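Gruten picking cell: dropped blocks and unexpected stops – frequently asked questions

Last updated 5 March 2022

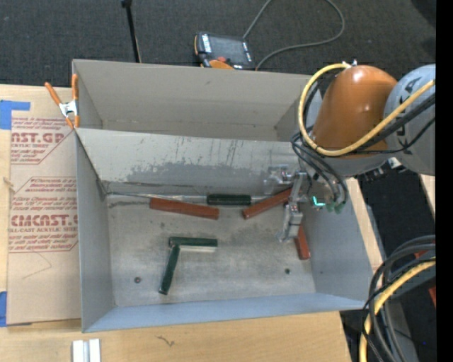 Océane MacDonald wrote in to ask why the arm stopped with its fingers closed and the pendant showed fault 523, when she had only restarted the program after lunch. Her question is the one we get most, so it comes first.

What does fault 523 mean?
The controller saw more force at the wrist than it allows during a pick. In nearly every case so far the gripper had come down on the sloping divider or the side of the bin and kept pushing. The arm holds its position when this happens. It does not back off by itself.

What went wrong in November?
The arm was reaching for a block close to the divider. One finger caught the metal, the fault came up, and it was cleared from the pendant without anyone looking in the bin. The program then carried on with the same pick and pushed again, harder. A finger joint was bent and an air fitting came off. No one was hurt, but the person at the pendant was leaning over the table at the time.

Can I just clear the fault and carry on?
No. Look in the bin first. If a finger is touching the metal anywhere, switch to manual, jog the arm straight up at the slowest speed, and only then clear the fault.

Can I pull the block out by hand while the arm is stopped?
Not until the emergency stop is in and the air is off. The gripper is air driven and can still close with the arm standing still. Sheldon Kowalchuk has the key for the air valve.

Why did it start after the bin was moved?
The pick positions are worked out from the corner of the bin. If the bin shifts, every pick shifts with it. After the November fault we found it had slid 6 mm. Check the clamp at the start of each session and run the corner check if it has been off for any reason.

Does the colour of the blocks matter?
Not for the fault. We had a spell where the green ones were dropped more often, but that was a Neltico camera setting and it has been put right. Where the block lies matters more, and one hard against the divider or the wall is the most likely to cause trouble.

What should I check on the hoses?
Look for rubbing where they bend near the wrist. Move the last joint slowly through its full range and watch that nothing pulls tight. Hoses come from the Kartha cupboard, not the general stores – the general ones are too stiff.

Has the force limit been changed?
Yes. It is now 40 newtons during a pick. Please don't raise it to get through a job. If you get repeated stops, something has moved.

What do I write in the log?
The fault number, the pick number, where the gripper was, and whether you used manual to get clear. The November entry is at pick 2,632 if you want one to copy from. The log is in the Otard folder.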